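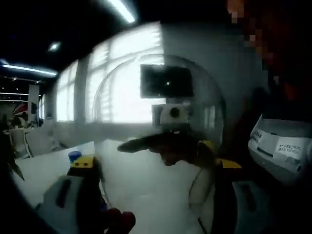 The message from Gernelex came in a little after five in the morning, and Hedvig Berge read it standing up in the kitchen with one boot on, the way she read most things in June, when the early ferry was full of summer people and there was no sitting down until the second sailing.

Your app has been removed from the store, it said. It thanked her for being part of the Gernelex family. It gave a rule number, and when she pressed on the rule number it took her to a page about apps that imitate an official service.

She put on the other boot and thought about that all the way down the hill. The app was called Lovavport Boats, and it told you when the Samir was coming and whether it was late, which it nearly always was, and by how much. Teodor Vik had built it for her over one long winter at her own kitchen table, eating a great deal of her bread. It had no ads, and it had never asked anybody for their birthday. As for imitating the official service, well, she was the official service! She had sold the tickets in Lovavport for going on 40 years, and when the app said the Samir was late it was because Hedvig had looked out the window, seen no boat, and typed it in with her thumb.

"It'll be a machine that did it," Teodor said when she called him over in Skistano. She had waited until seven, which she felt was generous. "Somebody complained, or maybe somebody didn't, and a machine matched the name to something. You write back and say you're real."

"I don't see why I should have to say so."

"No," said Teodor, "but I'd say it anyway."

So between sailings she wrote to them. She was a person who liked a letter to have a beginning, and she began with the weather, and then explained about the harbor, and the old timetable board that the wind took, and how the folks on the Skistano side used to stand out on the dock with their groceries until their fingers went numb before they had any way of knowing. She wrote about Teodor and the winter, though she left out the bread. When she pressed send, a red line told her that appeals were limited to 60 words.

She said something then that made a man buying a bicycle ticket look up.

It took her most of the afternoon to get it down. First the weather went, which hurt, and then the timetable board, and then, with real regret, the groceries. What was left in the end was: I am the ticket office. The app belongs to the ticket office. I enter the times myself. Please put it back, people are waiting for the boat. She had words to spare after that, so she added, Kind regards, Hedvig Berge, and then, there still being room, It is windy here today.
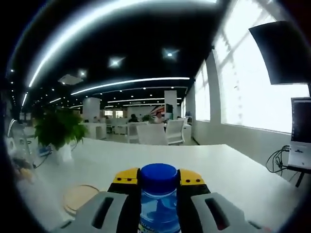

Bottle with a blue screw cap

The folks who already had the app on their phones still had it, and she went on typing in the times for them. It was the new ones who came to the window. They held up their phones and showed her the empty search, or worse, they showed her a different app altogether, with a handsome picture of a ship that had never in its life been near Lovavport, and which claimed the Samir ran every hour. She told each of them the true time, and after a while she wrote it on a piece of cardboard and taped it to the glass. By evening she had crossed it out and corrected it so often that she had to turn the cardboard over.

Teodor came across on the last boat with his laptop in a bread bag against the spray. He had an idea about a plain web page, something that would open on any phone and that Gernelex couldn't take down, and he had half of it working before she'd gotten the soup hot. It was very ugly. It said LOVAVPORT at the top and SAMIR under that, and then a number.

"Can it say something about the wind?" Hedvig asked.

"It can say anything you like."

"Is there a limit?"

He looked at her over his spoon. "No limit," he said.

She pulled the laptop across the table, moved the butter out of the way and started to type. She was still typing when he had washed both bowls and gone out to look at the water.

The answer from Gernelex came 2 weeks later, while she was counting the float. The app had been restored after careful review, and they were sorry for any inconvenience. There was a survey attached, with 5 stars to fill in. Hedvig read it through, and then she looked out the window for the Samir, saw no boat, and put it down as fifteen minutes late, with a southwesterly, and a seal by the breakwater for anybody who was waiting.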